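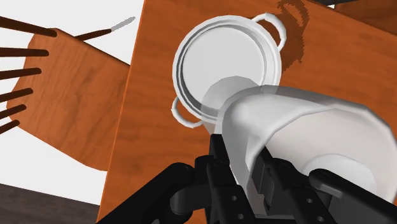
Brirstead Opens Fixed-Fee Probate and Estate Administration Service

BRIRSTEAD, 2 April 2018

Asurel, a law firm handling wills, trusts and estates, today opened a fixed-fee probate service for families in Brirstead and the surrounding towns. The service is run from the firm's existing office and is open to executors, court-appointed administrators and surviving spouses.

Under the new service, a client is quoted one price before any work begins. The price covers the court petition, the required notices, the inventory, the final accounting and the closing papers. Court filing fees, newspaper notice charges and appraisal costs are paid separately and are listed on the same quote.

The firm has handled probate matters by the hour until now. Clients who prefer hourly billing may keep it, and open matters will continue under the agreements already signed.

What the service covers

The fixed fee applies to estates where there is a signed will, or where there is no will and the heirs are known and in agreement. It includes:

A first meeting to go over the will, the death certificate and a list of what the person owned
Preparing and filing the petition to open the estate
Notice to heirs, beneficiaries and known creditors
Help in opening an estate bank account
The inventory of assets, including household goods
Review of creditor claims
Letters to banks, brokers and life insurers
The final accounting and the petition to close
Receipts and releases for each beneficiary

Will contests, claims against an executor, sales of a business and federal estate tax returns are outside the fixed fee. If one of these comes up partway through, the firm will stop and give a written quote for the extra work. The client may accept it, take the matter elsewhere or ask for hourly billing on that part alone.

Household inventories

A large part of the new service deals with the contents of the home. Executors are often asked by the court or by a beneficiary to say what was in the house and what it was worth, and many have no form to follow.

Asurel will supply each client with the Pedetti Household Schedule, a printed workbook of 40 pages set out room by room. It has space for a short description of each item, its condition, its likely resale value and the name of the person who is to receive it. Items of low value, such as everyday cookware, linens and hand tools, can be entered as a group with one figure for the whole. Items named in the will must be entered on a line of their own, whatever they are worth.

The workbook also has a page for things that are in the house but did not belong to the person who died. These might be items on loan, items owned by a spouse or roommate, or rented medical equipment. Such items should be kept out of the inventory total, but a written note of them can prevent an argument later.

The firm recommends that executors change the locks or collect spare keys early, keep the homeowner's policy in force, and tell the insurer if the house will be standing vacant. Nothing should be given away, sold or thrown out until the executor has been appointed by the court. This applies to items of sentimental value as well, including those promised by word of mouth.

Where a will leaves household goods "to be divided as my children agree" and the children do not agree, the firm will provide a simple rotation form. Each person picks in turn, the order reverses on the second round, and every choice is written down and initialed. Use of the form is optional and all beneficiaries must consent to it in writing.

Eshun record portal

Clients of the service will also have access to Eshun, an online file portal the firm began testing in February. Executors can upload bills, bank statements, receipts and photographs, and can see which court papers have been filed and which are still due. Beneficiaries may be given read-only access if the executor asks for it.

No one is required to use the portal. Paper records may be brought or mailed to the office, where staff will scan them and return the originals. The original will should never be mailed. It should be brought in by hand so that a receipt can be given.

Fees and payment

The initial meeting is $300 and lasts as long as is needed to go through the papers. If the client hires the firm, that amount is credited in full against the fixed fee. If the client decides to handle the estate without a lawyer, the firm will hand over a written list of the steps and deadlines discussed, and there is no further charge.

The fixed fee itself depends on the number of beneficiaries, whether there is real estate, and whether property is held in more than one state. It does not depend on the total value of the estate. One third is due when the petition is filed and the balance is due at closing. In most cases the fee may be paid from estate funds as an expense of administration, subject to court approval where that is required.

Small estates

Some estates do not need full probate. Property held jointly with right of survivorship, accounts with a named beneficiary and assets in a living trust generally pass outside the will. Where what remains is under the state's small estate limit, a sworn affidavit may be enough to collect it.

The firm will check for this at the first meeting. Preparing a small estate affidavit is priced separately and costs less than the full service. The affidavit cannot be used until the waiting period set by state law has passed, and the person who signs it is responsible for paying valid debts out of what is collected.

What to bring

Executors who would like a meeting are asked to bring as many of the following as they can find:

The original will and any codicils
A certified copy of the death certificate
Names and mailing addresses of family members and anyone named in the will
The most recent bank, retirement and brokerage statements
Deeds, vehicle titles and mortgage papers
Life insurance policies
The last income tax return filed
Unpaid bills, including funeral and medical bills
Any trust document or prenuptial agreement

Missing papers are not a reason to put off the meeting. Copies of deeds can be ordered from the county recorder, and banks will usually release statements once the executor has been appointed.

Evening information sessions

Asurel will hold 9 evening sessions on the duties of an executor in the firm's ground-floor meeting room. Each session covers the same material: how an executor is appointed, the first month's tasks, dealing with creditors, keeping accounts and closing the estate. There is no charge. Seating is limited to 40 people per session and places must be reserved by phone or at the front desk.

The sessions give general information only. Questions about a particular estate will be taken by appointment. Attending a session does not make a person a client of the firm.

About Asurel

Asurel is a law firm based in Brirstead. Its practice is limited to wills, trusts, probate, guardianship and related tax matters. The office is open on weekdays, with step-free access from the parking lot, and home and hospital visits can be arranged for clients who are unable to travel.

This release is for general information and is not legal advice. Probate rules and deadlines differ from state to state. Prior results do not guarantee a similar outcome. Attorney advertising.

Media inquiries: Asurel, Communications Desk, Brirstead office

###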